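«La mesa se pone para quien llega tarde»: una conversación con Oluwaseun Onuoha

Lleva media vida dando de comer a los demás y todavía se pone nervioso cuando suena el timbre.

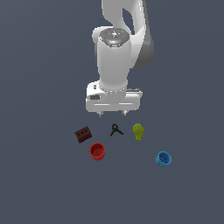 Los comienzos en Sosberg

Oluwaseun Onuoha me recibe con el delantal puesto y me pide que le deje terminar una cebolla antes de empezar. Tarda lo suyo, porque entre corte y corte me va contando que a cocinar aprendió de mayor, con 16 años cumplidos, en la pensión de una tía suya en Sosberg, donde los huéspedes cenaban a la hora que podían y había que tener siempre algo al fuego.

«Mi tía no me enseñó ni una receta», dice. «Me mandaba a probar el guiso y me preguntaba qué le faltaba. Si yo decía sal, me decía que volviera a probarlo. Así una noche tras otra, hasta que un día le dije que le faltaba tiempo, y ese día me dejó la cuchara».

De aquella casa se trajo la costumbre de guardar un plato para el que no ha avisado, y también, reconoce riéndose, la manía de regañar a quien levanta la tapa de la olla (a mí me riñó dos veces).

El comedor de Viken

A Viken llegó por amor y se quedó por el local, una antigua mercería con el techo bajísimo que alquiló sin pensárselo mucho. El primer arreglo le costó 3000 euros, que entonces era todo lo que tenía, y se fueron casi enteros en la campana extractora. Abrió un 3 de febrero, con nieve en la acera, y vinieron cuatro personas. Tres eran de la familia.

«La cuarta era una señora que buscaba botones», cuenta. «Se quedó a comer arroz. Volvió en abril con sus hermanas, y una de ellas sigue viniendo, aunque se queja del picante cada vez y luego rebaña el plato».

Hoy el menú cambia según lo que encuentra en el mercado, y en su cuaderno, uno gordo de tapas manchadas, hay apuntados 1377 platos. Le pregunto si los ha cocinado todos y me contesta que no, qué barbaridad, que muchos los oyó contar en autobuses y salas de espera y los apuntó por si acaso.

Cocinar para muchos

Cada verano prepara la cena de la calle Vasseur, para unos 100 vecinos, y es de lo que más le gusta hablar. Empieza la víspera con las legumbres y duerme en una silla, mal, levantándose a mirarlas.

«Para mucha gente hay que cocinar sencillo», explica, «y no tener vergüenza de pedir ollas prestadas. Yo tengo una que es de una vecina desde hace tres veranos. Ella lo sabe, ¿eh? Viene a visitarla».

¿Y ahora? Le han ofrecido llevar una cocina más grande en Zambridge y lo está pensando, sin prisa. Le preocupa el cuaderno, que no sabría en qué maleta meter, y le preocupa la señora del picante. Mientras lo dice destapa por fin la olla, me acerca la cuchara y me pregunta qué le falta.

Le digo que sal. Me manda probarlo otra vez.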